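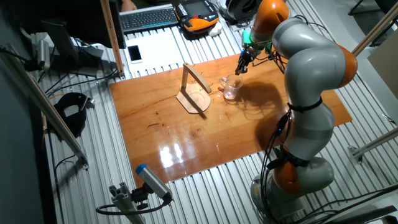
To: Trollmont woodworking list
Date: January 12, 2021
Subject: Re: finish for a mug stand and the board under it

Hello all,

In reply to this earlier message:

> I want to make a small stand for glass mugs, one post and one arm,
> to go on my coffee shelf in Berkent. Do I need hooks, or is a peg
> enough? And should I varnish the stand the same as the shelf?

I made a similar stand last winter, so I can share my experience. For glass I prefer small metal hooks on the underside of the arm. A straight peg is fine for thick ceramic handles, but a glass handle slides on it too easily. I placed my two hooks 90 mm apart, and two mugs can hang there without touching. 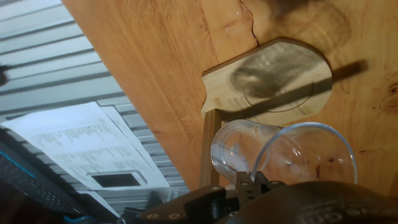 The base is more important than I thought in the beginning. My first one was only 75 mm wide, and with one mug on the arm it wanted to fall forward. Now I leave the base wide and round at the front, and I cut a shallow circle in it, so one cup has its place to stand. Please try this with a plastic cup first – it costs less if your hand is not steady.

About the varnish, I would keep the stand pale and let the shelf be the dark and shiny part. A glossy board looks very nice under clear glass, but it shows every scratch. 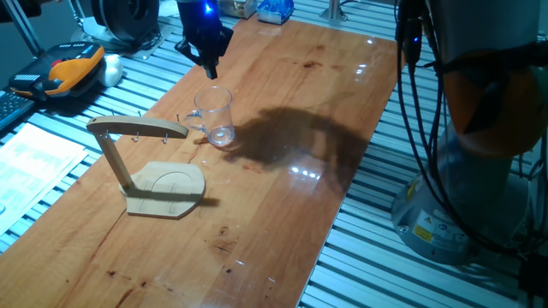 Knots need a little more patience. I give them one thin extra coat before the others and wait 7 days before I put anything heavy on the wood. I use the Jasska clear varnish, and the hooks are from Voicu, bag number 743 if they still sell it.

If you can wait until February, I will send my drawing to the list. I must first correct the length of the post.

Best regards from Trollmont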